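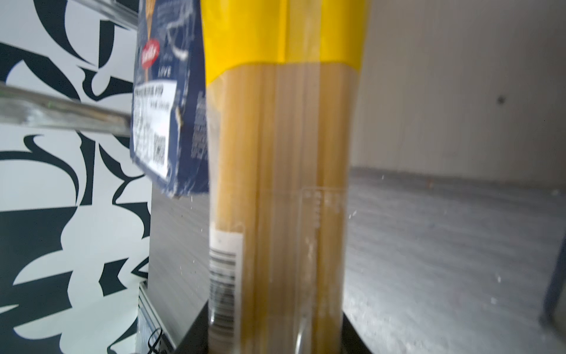 Ginette Barbier says a pound of dried spaghetti is a pound of dried spaghetti, and that anyone who pays extra for it is paying for the wrapper. She wrote that under my last pasta review, and a few readers agreed with her. I bought two kinds and cooked them over the same month to see how much difference there was.

Sisik is the one in the tall package with the yellow top and the clear lower part. Wattimena comes in the dark blue box with the red oval on it. Both are plain durum wheat spaghetti, sold in the dry goods aisle at the same store. The Sisik costs a little less.

Packaging

With the Sisik you can see the pasta before you buy it. I checked a few packages at the store and put one back that had a lot of short pieces at the bottom. You can't do that with a closed box. Once it's open, though, the Sisik wrapper is hard to close again. It split down the side the second time I opened it and I moved the rest to a jar. The jar was an inch too short, so I ended up with a rubber band and a freezer bag.

The Wattimena box has a tab that held for all four meals I got out of it. It also stacks. If you keep pasta on a shelf with other boxes, that matters more than it sounds. The store puts an extra sticker with a lot of small print over part of the box, and on mine the sticker would not peel off cleanly.

Cooking

I used the same pot each time, with four quarts of water and a tablespoon and a half of salt. I weighed out 100 grams per person.

The Sisik directions say nine minutes. At eight it still had a thin white line in the center. At nine it was done, and at eleven it was soft on the outside but still usable. It gives off a fair amount of starch and the water gets cloudy, so it's good for anything where you finish the pasta in the pan with some of the water. I made garlic and oil with it twice and the sauce came together without any cheese.

The Wattimena took eleven minutes, which is what the box says. It's a slightly thicker strand. It stays firm longer and I had an easier time with it when I was cooking for six and couldn't get everything drained at once. The water stays clearer. With garlic and oil it was a bit slick, and most of the oil stayed in the bowl.

Stir either one in the first minute. The Sisik clumps if you don't. I had one batch with a bundle of strands stuck together all the way up, and they never came apart.

Taste

Plain, with a little butter, they are close. The Sisik has more wheat flavor. The Wattimena is milder and has a smoother surface. Under a meat sauce I could tell them apart only by the thickness. My husband couldn't tell them apart at all, and he had both in one evening.

Leftovers

I baked leftovers from each into a spaghetti pie, 25 minutes in a hot oven with eggs and cheese. The Wattimena held its shape and sliced well. The Sisik version tasted fine but was softer in the middle. Cold from the fridge the next day, the Wattimena was also better.

Which one to buy

For two people and a quick pan sauce, I'd get the Sisik. For a crowd, or for anything baked, I'd get the Wattimena. Ginette is right about meat sauce. I will keep buying the Sisik for regular weeknights and put it straight into a container, a taller one this time.

Sisik spaghetti: 4 out of 5
Wattimena spaghetti: 4 out of 5 (3.5 if you mostly make oil-based sauces)

Comments

Elli Koskela
Did you try the thin Sisik? Mine was done in five minutes and mushy by seven. I went back to the regular.

pantry809
Cut the bag straight across with scissors instead of pulling it open. I haven't had one split since.

Ginette Barbier
I still say buy the cheap one. But I'll try the pie.

Related reviews

Zesten pasta pot with locking lid
Jaltetura canned tomatoes, whole and crushed
Tall storage jars: which ones fit spaghetti
Egg noodles for soup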